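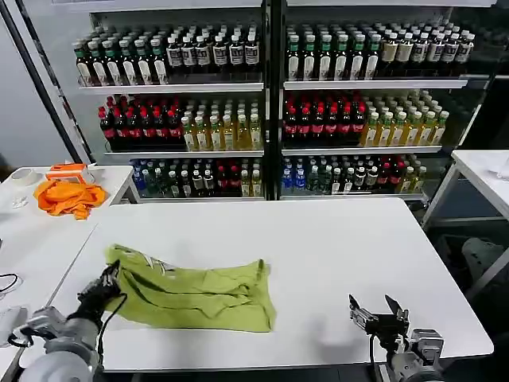 Fikstead의 월요일은 오전에 전화를 받지 않는다. 주말 사이 들어온 반품 꾸러미를 뜯는 시간이라서다. 약속을 월요일 오전 10시로 잡은 사람은 기자였고, 그 시간이면 바쁘지 않겠느냐는 걱정에 "바쁘니까 오세요, 한가할 때 오면 볼 게 없어요"라고 답한 사람은 대표였다. 가 보니 과연 바빴고, 커피는 끝까지 나오지 않았다.

Fikstead는 천을 갠다. 옷도 개고 수건도 개고 보자기도 개고, 가끔은 용도를 알 수 없는 것도 갠다. 온라인 쇼핑몰에서 팔렸다가 돌아온 섬유 제품을 받아서 상태를 보고, 다시 팔 만한 모양으로 접어서 돌려보내는 회사다. 대표는 이름을 싣지 말아 달라고 했다. 동창회에서 아직도 '의류 유통 쪽'이라고만 말해 두었다고 한다.

"틀린 말은 아니죠. 유통이 되다가 우리한테서 잠깐 멈추는 거니까. 그런데 하루 종일 천을 갠다고 하면 다들 표정이 비슷해져요. 우리 집에도 좀 와 달라고 하거나, 그걸로 먹고살 수 있냐고 묻거나. 집에는 안 갑니다. 우리 집 것도 안 개는데요."

정말로 안 개느냐고 재차 물었다. 대표는 잠시 생각하더니 수건은 갠다고 정정했다. 티셔츠는 의자에 걸어 둔다고 했다. 의자가 모자라면 의자를 산다.

처음부터 이 일을 하려던 것은 아니었다. 원래는 포장재를 팔았다. 거래처였던 Lomis가 반품 때문에 창고 통로가 막혔다며 하소연을 했고, 남는 방이 있으니 잠깐 맡아 주겠다고 한 것이 시작이었다. 잠깐이라는 말은 계약서에도 들어가 있다. 계약은 그 뒤로 계속 연장되었고 포장재 쪽은 조용히 접었다. 접는다는 말이 이 회사에서는 여러모로 쓰인다.

"그때 맡은 게 1000장이었어요. 1000장이면 주말에 둘이서 하면 끝나겠다 싶었죠. 지금 생각하면 한 장에 몇 초라고 계산했던 건지 모르겠어요. 펴는 시간을 아예 안 넣었더라고요."

펴는 시간에 대한 이야기는 길어졌다. 대표의 주장에 따르면 사람들은 개는 일을 접는 일이라고 생각하지만, 일의 대부분은 펴는 데 들어간다. 돌아온 천은 상자 안에서 자기 마음대로 뭉쳐 있다. 어느 쪽이 위인지, 지금 잡은 것이 모서리인지 그냥 주름의 끝인지부터 알아내야 한다. 주름의 끝은 모서리처럼 생겼고, 모서리는 대개 안쪽에 말려 있다.

"신입이 오면 첫날은 접지 말라고 해요. 모서리만 찾으라고. 그러면 다들 시시하다는 얼굴인데 오후 네 시쯤 되면 조용해져요. 모서리를 잡았다고 생각하고 쭉 당겼는데 가운데가 뾰족하게 서 버리는 걸 몇 번 겪으면요."

당기는 방향도 문제다. 옆으로 당기면 옆으로 긴 주름이 생긴다. 그 주름을 없애려고 위아래로 당기면 이번에는 끝이 우글우글해진다. 대표는 이 현상을 설명하려고 손수건을 꺼냈다가 접힌 상태가 영 좋지 않은 것을 보고 도로 주머니에 넣었다.

그렇다면 비결이 무엇이냐고 물으니 손바닥이라는 대답이 돌아왔다. 손끝으로 집지 말고 손바닥으로 가운데에서 바깥으로 밀어내라는 것이다. 다만 이것도 면에만 통한다. 미끄러운 천은 밀면 통째로 따라온다. 기모가 있는 천은 밀리는 척하다가 손을 떼면 돌아온다. 대표는 기모를 두고 "성격이 있다"고 했고, 린넨에 대해서는 논평을 거부했다.

프린트가 있는 천은 따로 규칙이 있다. 그림이 접는 선에 걸리면 안 된다. 무늬가 한가운데 박혀 있으면 쉽지만 디자이너들은 좀처럼 한가운데에 두지 않는다. 비스듬히 두거나 한쪽으로 몰거나, 접으면 꼭 얼굴이 반으로 갈라지는 자리에 둔다.

"한번은 고양이 그림이었는데 우리 방식대로 개니까 고양이가 다 뒤통수만 나와요. 그대로 보냈더니 Lomis에서 연락이 왔어요. 고객이 무늬 없는 걸 받았다고 항의를 한다고. 펴 보시라고 했죠. 펴 보고 나서는 연락이 없었어요."

작업장 이야기를 해 보자. 흰 작업대를 붙여 놓고 쓰는데, 대표는 이 작업대에 대해서라면 한 시간도 말할 수 있다고 했고 실제로 이십 분쯤 말했다. 모서리가 둥근 것은 일부러 골랐다. 각진 상판을 쓰던 시절에는 앞치마 주머니가 자꾸 걸려 뜯어졌다고 한다. 흰색은 후회한다고 했다. 밝은 천을 올리면 끝이 어디인지 잘 안 보인다. 그렇다고 검은 상판을 쓰면 보풀이 다 보여서 하루 종일 닦게 된다. 회색은 왜 안 되느냐고 물으니 한참 만에 "회색은 생각을 못 했네요"라는 답이 나왔다. 인터뷰 중에 가장 긴 침묵이었다.

작업대를 붙이면 이음매가 생긴다. 얇은 천의 끝이 그 틈에 물리는 일이 있는데, 물린 줄 모르고 당기면 다 펴 놓은 것이 제자리로 돌아간다. 테이프를 붙여 막아 본 적도 있다. 이번에는 테이프 가장자리에 실밥이 걸렸다. 지금은 틈을 그냥 두고, 그 위에서는 아무것도 펴지 않기로 합의를 보았다. 옆 작업대는 자연스럽게 차례를 기다리는 천과 상자, 테이프 따위가 머무는 자리가 되었다.

"원래는 거기서도 개려고 산 거예요. 그런데 평평한 데가 있으면 물건이 올라가요. 저는 그걸 막아 보려고 표지판도 붙여 봤는데, 나중에는 표지판 위에 물건이 올라가 있더라고요."

높이는 처음에 700밀리미터였다. 앉아서 하겠다는 계획이었다. 그런데 앉으면 팔이 천 끝까지 닿지 않아 다들 일어섰고, 일어서니 허리가 아팠다. 다리를 바꿔 올린 뒤로 의자가 남았는데 그 의자들이 어디로 갔는지는 앞에서 이미 밝힌 바와 같다.
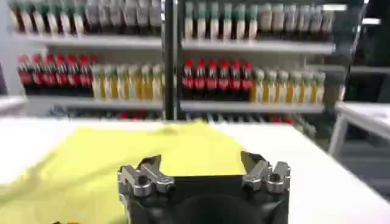 작업장에 음료 선반이 있는 까닭을 묻자 대표는 그것이 회사의 유일한 복지라고 했다. 한 병에 600원을 받으니 엄밀히는 복지가 아니라고 지적한 직원이 있었다고 한다. 그래서 무료로 바꾸었느냐 하면 그렇지는 않고, 700원으로 올리려던 계획을 취소했다.

"병이 줄 맞춰 서 있는 걸 보면 마음이 편해요. 얘네는 세워 두면 서 있잖아요. 천은 개어 놓고 돌아서면 조금씩 퍼져요. 저녁에 쌓아 둔 걸 아침에 보면 높이가 달라요. 밤새 숨을 쉬었나 싶고."

음료를 마시는 데에도 규칙은 있다. 뚜껑을 연 병은 작업대에 올리지 않는다. 다들 아는 규칙이고 다들 한 번씩은 어겼다. 대표 본인이 어긴 이야기는 기사에 쓰지 않는 조건으로 들었다. 포도 맛이었다는 것까지는 써도 된다고 했다.

장부는 Cliltix라는 프로그램으로 쓴다. 들어온 천의 색과 상태를 적는 칸이 있는데 색 이름이 말썽이다. 쇼핑몰이 보낸 목록에는 '스프링 모먼트' 같은 것이 적혀 있고 실물은 노랑과 초록 사이 어딘가에 있다. 직원마다 부르는 말도 다르다. 누구는 연두라 하고 누구는 형광이라 하고, 겨자라고 우기는 사람도 있다. 아침 빛과 오후 빛에서 또 달라 보인다. 한동안은 오전에 연두로 들어온 것이 오후에 노랑으로 나가서 장부상 연두는 쌓이고 노랑은 모자랐다.

"그래서 지금은 과일로 적어요. 라임, 레몬, 귤. 싸움이 줄었어요. 없어지지는 않았고요. 귤이냐 오렌지냐로 January 재고 조사를… 아, 1월이요. 장부가 영어라 입에 붙었네. 하여튼 1월 재고 조사를 하루 더 했어요."

접는 방식은 한 가지로 통일되어 있다. Nakajima라는 포장 업체가 예전에 돌리던 안내지를 바탕으로 했는데, 원본은 여섯 단계였던 것을 네 단계로 줄였다. 뺀 두 단계가 무엇이었는지는 이제 기억하지 못한다. 벽에 붙여 두었던 안내지는 정수기를 옮길 때 사라졌다. 그 뒤에 들어온 직원들은 네 단계를 말로만 배웠고, 최근에 보니 다섯 단계로 하는 사람이 있더라고 했다. 결과물은 그쪽이 더 반듯해서 아무 말도 하지 않고 있다.

먼저 넓게 편다. 긴 쪽을 반으로 접어 끝을 맞춘다. 다시 한 번 반, 그리고 짧은 쪽을 안으로 넣는다. 적어 놓으면 이게 전부다. 대표는 말로 하면 이렇게 금방인 것이 늘 분하다고 했다. 끝을 맞춘다는 대목에서 천이 협조하지 않는 경우의 수가 얼마나 많은지는 안내지에도 없었다고 한다. 특히 여러 번 빤 천은 네모가 네모가 아니다. 한쪽을 맞추면 반대쪽이 혀처럼 나온다. 그럴 때는 나온 쪽을 안으로 숨긴다.

숨기는 것도 기술로 치느냐고 물었다.

"그게 기술이죠. 속까지 반듯하게 개는 건 시간 많은 사람이 하는 거고요. 겉으로 나오는 면이 하나 있어요. 그 면만 판판하면 돼요. 받는 사람은 어차피 바로 펴요. 우리가 갠 모양을 제일 오래 보는 게 택배 상자예요."

허무하지 않느냐는 질문은 준비해 온 것이었는데, 대표가 먼저 꺼냈다. 인터뷰를 하러 오는 사람은 다들 그걸 묻는다는 것이다. 다들이라고 해야 기자가 두 번째이고, 첫 번째는 건물 소식지였다. 대답은 소식지에 실린 것과 똑같이 해 주겠다고 했다.

"밥하는 사람한테는 그거 안 묻잖아요. 어차피 먹으면 없어지는데. 없어지는 일은 많아요. 그런데 제가 진짜로 허무할 때는 따로 있어요. 개어서 보낸 게 또 돌아왔을 때요. 심지어 더 잘 개어져서 온 적이 있어요. 그건 좀 졌다 싶더라고요. 그 사람 주소로 채용 공고를 보낼까 했는데 개인정보라서 참았습니다."

앞으로의 계획을 물었다. 선반을 하나 더 들이고 싶다고 했다. 음료용이냐고 하니 천을 올릴 것이라고 했다가, 아마 결국 음료가 올라갈 거라고 고쳐 말했다. 회색 상판은 알아보겠다고 했다. 인터뷰 도중에 이미 휴대전화로 한 번 찾아본 눈치였는데, 가격을 보았는지 그 뒤로는 흰색의 장점을 몇 가지 더 들었다. 사진이 밝게 나온다는 것과 벌레가 잘 보인다는 것이었다.

돌아오는 길에 기자는 목도리를 두고 온 것을 알았다. 전화를 했더니 오전이라 받지 않았고, 오후에 문자가 왔다. 찾아 두었으니 아무 때나 오라고, 다만 이미 개었다고 적혀 있었다.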